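We use cookies to remember your settings. Accept | Manage

Zidemus Home Backup Guide
Section 4: Setting up your first scheduled backup
By Yeshi Woldemariam – updated November

The box says you can have the Zidemus drive running in 2 minutes. You can't, unless you own very little and have never renamed a folder. Set aside an evening. The steps below are the ones we kept after trying the quick-start card and finding that it skips the parts that matter. 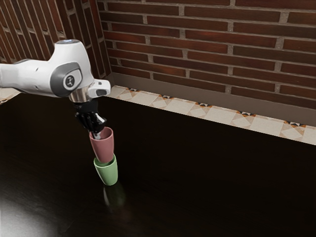
Reading time: 2 minutes (longer if you stop to do the steps)

Before you start

You need the drive, its own power supply, and an account name and password you have written down on paper. The Inex software will offer to remember the password for you. Let it if you like, but keep the paper.

NOTE: The drive is sold as 3000 GB. Your computer will show a smaller number. Both are right, in the way these things usually are, and there is no point in returning it.

1. Plug the drive into the wall first, then into the computer. Wait for the drive to appear on your desktop.

2. Open Inex and choose New Plan. Ignore the button marked Smart Plan. It picks folders by how recently you opened them, so your tax records from a few years back will be left out.

3. Tick the folders you want by hand. Start with documents and photos. Leave out the downloads folder unless you know of something in there you would miss.

4. Under Schedule, pick a time when the computer is on and awake. The default is 3 a.m. Most home computers are asleep at that hour, and Inex will mark the backup as "deferred" in small gray type and say no more about it.

5. Set Keep Old Versions to 50. The software suggests 300, which sounds generous and fills the drive with copies of the same spreadsheet.

6. Click Start and leave it alone. The progress bar is a guess. It may sit at one spot for a long while and then jump.

CAUTION: Do not unplug the drive while the light is blinking, even if the screen says Complete. The two don't always agree – trust the light.
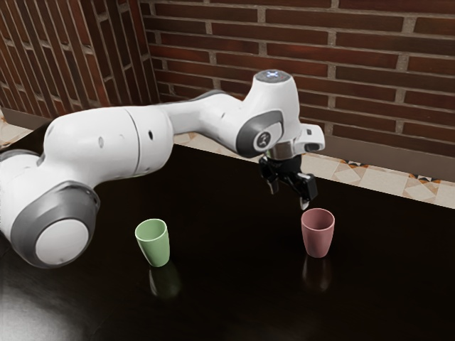
Checking that it worked

A green check mark means the software finished. It doesn't mean your files are there. The only test worth having is to get something back.

7. Pick one file you don't care much about and copy it to a different folder, so you have a spare.

8. Delete the original, then choose Restore in Inex and bring it back from the drive.

9. Open it. Don't settle for seeing the name in the list. Ilir Matić, who edited the earlier version of this guide, once restored a whole folder of photos with perfect names and nothing inside them.

10. Repeat with a photo and with something large, such as a video.

NOTE: If Restore is grayed out, close Inex fully and open it again. The help pages blame the cable for this. We swapped cables and saw no difference.

About the cloud add-on

During setup you will be asked to add Cuadros cloud storage, free for a trial period. It works well enough, but the trial renews by itself, and the cancel option is under Profile, not under Billing. If you want a second copy, a second drive kept at a relative's house does the same job and sends no emails.

Repeat steps 7 to 9 every few months. Section 5 covers moving your plan to a new computer.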